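3.2 Os potes que ficam e os potes que somem

Quando comecei a perguntar às famílias de Valdovinos como guardavam a comida, eu esperava ouvir falar de geladeira. Ouvi falar de tampa! Das 110 casas que visitei, 97 tinham uma história de pote emprestado que nunca voltou (a minha entraria na conta, se eu me deixasse entrevistar).

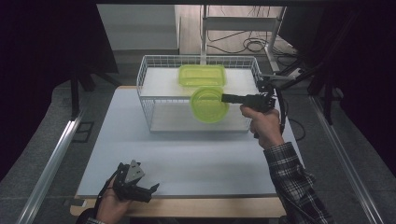
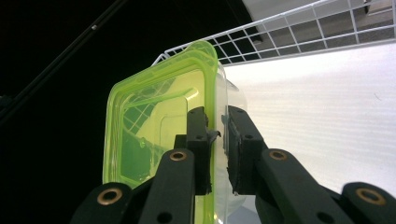
Figura 4. Potes de plástico verde-limão, redondo e retangular, e um pote transparente com tampa verde-limão.

O que me interessa nesta seção é o caminho que o pote faz entre as casas. Ele sai cheio de feijão no domingo de almoço grande, passa pela cunhada, fica três semanas na vizinha e às vezes volta com doce dentro, porque devolver vazio pega mal. Wenceslao Cortés, que leu uma primeira versão deste texto, me lembrou que isso é dívida no sentido clássico, e eu concordo em parte. Só que as pessoas riem quando contam, e dívida de que se ri tem outro peso.

Em Drerkstead, onde Tetteh Eshun aplicou o mesmo roteiro em abril, a coisa muda bastante. Lá o pote bom não sai de casa: a sobra viaja em embalagem de sorvete, que ninguém cobra. Fiquei com inveja do caderno de campo dele, confesso, cheio de desenhos de armários e de setas ligando uma cozinha à outra.

Volto às tampas na seção 3.3, com as respostas sobre quem lava, quem guarda e quem escreve o nome no fundo com esmalte de unha.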